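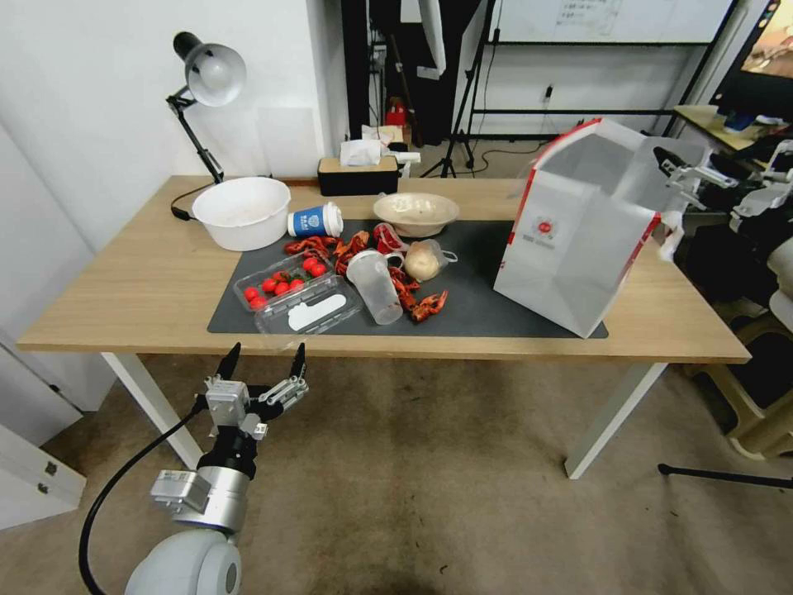 Student Projects > Robotics Club
9th April - 3 min read
By the Skenico Robotics Club

How to set up a table-clearing task

Our club's project this year is clearing up after a meal with two arms. The steps for setting up a run are below.

1. Put the mat down first. Dark grey works well under pale cups and bowls.

2. Lay out the mess. Mix hard and soft items: crayfish shells, a tipped cup, a bun in its bag. Leave the basin at the back, within reach of both arms.

3. Stand the takeaway bag at the right end. Paper bags fold shut, so teach the arm to grip the top edge and hold it open. 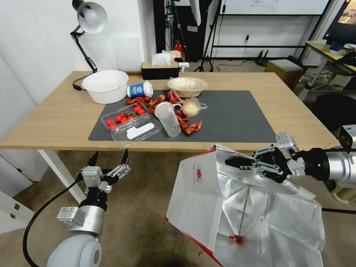
Right gripper on the rim of the bag, with one piece of shell on the foil.

4. Start recording before either arm moves. Save each run under its own number - we have 136 so far, all on the Sirau drive.

5. Reset between runs. Move at least 6 items, or the arms only learn one layout.

Keep the gripper speed low for shells. We began in December with it set too high and split a lot of claws. Wipe the finger tips before you pack up.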